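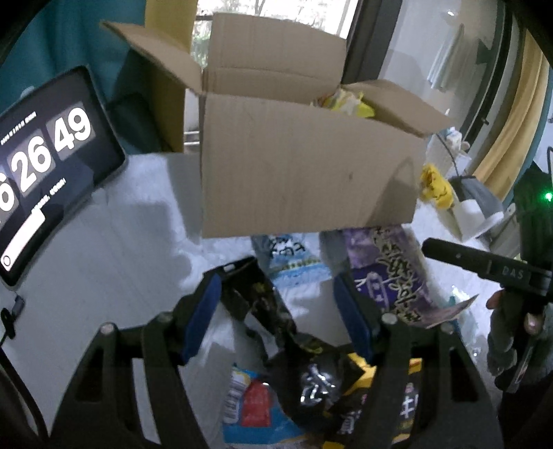

My oboe came back from repair two weeks ago, and I am again practicing every morning before work. For almost a year I had played only on the weekends, and when I played more than that it was because a concert was near and I was afraid. The new plan is small. I play 25 minutes and then I stop, even when it goes well. I keep a tablet beside me with one of those flip clocks on a dark screen, the numbers so large and white that I can read them over the top of the music stand without my glasses. My phone was worse for this, because a phone has messages in it. When the time is over I put the reed back in its case and I go to make coffee.

Some of you wrote to ask what was wrong with the instrument. For a long time I thought that I was the problem. The low notes, from D down to the B flat, had become heavy, and the low C would sometimes not come at all in a quiet entrance. I did what most oboe players do and blamed the reeds. I scraped them thinner, then they were too thin and flat, then I made new ones and scraped those. I even changed the cane, from the kind I had used since I was a student to the one called Studine, which a colleague in the orchestra had praised very much. It is good cane, I still use it, and the low C was exactly the same.

In the end it was Gun-woo Ki who found it. He was my teacher for three years and now we are something between friends and teacher and student, I do not know the correct word in English. He took the oboe out of my hands in the middle of a sentence, closed all the keys of the upper joint, put his palm on the bottom and sucked the air out at the top. With a healthy oboe the vacuum holds for some seconds and then you hear a small pop. With mine there was no pop. He looked at me a little sadly and asked when it was last with a repairer. I had to say that I did not remember.

So I took it to Xie, the woodwind workshop behind the old post office in Gollau. It is one room with a very long bench, and you must ring twice, because the first ring is often not heard. They found two pads that did not seat and a crack beginning near the trill key, so short that I could feel it with my fingernail before I could see it. The crack was pinned and filled. The pads were replaced, and the screws were adjusted again from the beginning. I paid 300 for everything. It was more than I wanted to pay and less than I had feared on the train.

They told me to be careful with the cold. I knew this, of course, every oboe player knows this from the first lesson. But in December I had walked from the tram stop to the rehearsal room with the case in my hand, and then started to play immediately because I was late. The wood is cold on the outside and the warm breath goes through the inside, and the wood does not like it. Now I hold the upper joint under my arm for ten minutes before I play the first note. It looks a bit silly and it makes conversation difficult with people who want to shake my hand.

What am I practicing? The first ten minutes are long tones, and I will not write much about them. I begin on the G in the middle, very soft, make it louder, make it softer again, and then I go down by half steps. I had forgotten how tiring it is for the corners of the mouth. After the break it is surprising how quickly the fingers remember and how slowly the lips do. On the third morning my fingers could play all the scales at the old speed, and my lips were finished before the tea water of my neighbor was boiling (the walls in our building are thin, I hear her kettle and she hears my scales, and so far we are both polite about it).

The rest of the time goes to the piece for April. Vasiliki Antoniadis and I will play a short program at Ellonlow, which is the small hall next to the library with the green chairs. Vasiliki plays the piano. We have played together since my second year in this country, and she is the only pianist I know who breathes together with a wind player without being asked. We will do the three Romances of Schumann, opus 94, and between them and the end there will be something shorter that we have not chosen yet. She wants the Poulenc, at least one movement of it. I want something easier.

People who do not play the oboe always think that the Schumann must be pleasant to play, because it is so beautiful and not very fast. It is terrible to play! There are almost no rests. With the oboe the difficulty is strange, you do not run out of air, you have too much of it. The opening between the two blades of the reed is so small that the air goes out slowly, and the old air stays in the lungs. So you must find a place to breathe out, and then a different place to breathe in, and Schumann gives you neither. I have written my breaths in the part with pencil, "out" and "in," and I change them every few days. My part now has so many erased marks in the first Romance that the paper is gray.

Gun-woo has another opinion about it. He says that I plan too many breaths, and that each of them is a small door where the audience can leave the room. In his own edition there are very few marks, and next to one long phrase he wrote only the word "later." I tried it his way on Sunday afternoons long ago, and I saw stars before the end of the page. Maybe I will try again in March, when the lips are stronger.

There is also the question of the tempo in the second Romance. The marking is "Einfach, innig," simple and heartfelt, and in the recordings it can be almost anything. Vasiliki likes it slow, with much time at the ends of phrases. For me slow means more air to keep, so I push, and she notices that I push, and then she plays the next bar exactly as slow as before. We had a rehearsal where neither of us said one word about this and we both knew very well what was happening. Afterward we ate soup and agreed on a tempo in the middle. We will see if it survives until the concert.

A practical thing for those who asked about reeds for winter. I now have four in rotation, and I do not play any of them two mornings in a row. I soak them in plain warm water for two or three minutes, in a small glass that is used for nothing else. The heating makes the air in my room so dry that a reed which was open and easy yesterday can be closed like a shell today. I put a bowl of water near the radiator, and I have a small humidifier tube in the instrument case. I am not sure if the tube helps. It was cheap.

Next week I will take the oboe back to Xie so that they can check the crack, as they asked me to do after the first month of playing, but a bit early because I have the afternoon free. Then the first real rehearsal with Vasiliki is planned, with all three Romances one after the other and no stopping. I will write how it went, also if it went badly.

2023-01-24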